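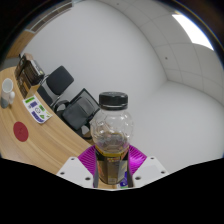 Thursday, December 26, 2024

The day after Christmas is my favorite day of the whole season, and I say that as someone who loves Christmas very much. The presents are open, the good plates are back in the cupboard, and there is nothing left to do but put on thick socks and take the long walk out to Prirkcombe and back.

We used to drive to Sultville for the sales, years ago, and I remember standing in a line that went past the shoe store and halfway to the bakery, all for a toaster marked down by 2 dollars. (It was a good toaster, I'll give it that!) These days I'd much sooner be on the path by the creek with a turkey sandwich in my pocket.

This morning there was frost on the stile and a whole gang of robins in the hawthorn, and I stood there so long my tea went cold in the flask. Then home for leftover pie, warmed up at 200 degrees – low and slow, so the crust doesn't scorch – and a jigsaw puzzle I've been saving since May. I have the edges done and most of the barn. The sky is all one blue and will probably keep me busy until New Year's.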